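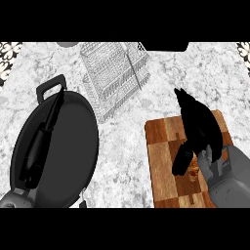 About Palley Campers

Hello! I'm Maja Krajewska and I run Palley with my cousin Kaan Avcı and our bookings whizz, Aniela Urbańczyk. We hire out motorhomes and campervans from a yard just off the ring road, five minutes from the station if you walk quickly and don't stop at the bakery.

It started with one van. I bought it in June, mostly to get myself to the coast and back, and by the end of that summer I'd lent it to so many friends that Kaan said we might as well charge for it. So we did! We now have 22 vans, from little two-berths up to the Hirkitz, our big family one with bunks at the back (children fight over the top one, so be warned).

How we do things

Every hire comes with bedding, a full gas bottle, outdoor chairs and a proper walk round the van before you set off. Kaan does those, and he's very patient – ask him about the water pump as many times as you like. You can add a second driver for £5 a day, and bikes can go on the rack of any van except the Sornero.

Dogs are welcome in most of the fleet. We do ask for a £50 cleaning deposit, and you'll get it back unless there's sand absolutely everywhere.

Come and see us

You don't need to book to have a look round. Pop in, climb into a few vans, try the beds, have a cuppa. If I'm out on a delivery Aniela will have the keys, and she knows the campsites far better than I do anyway.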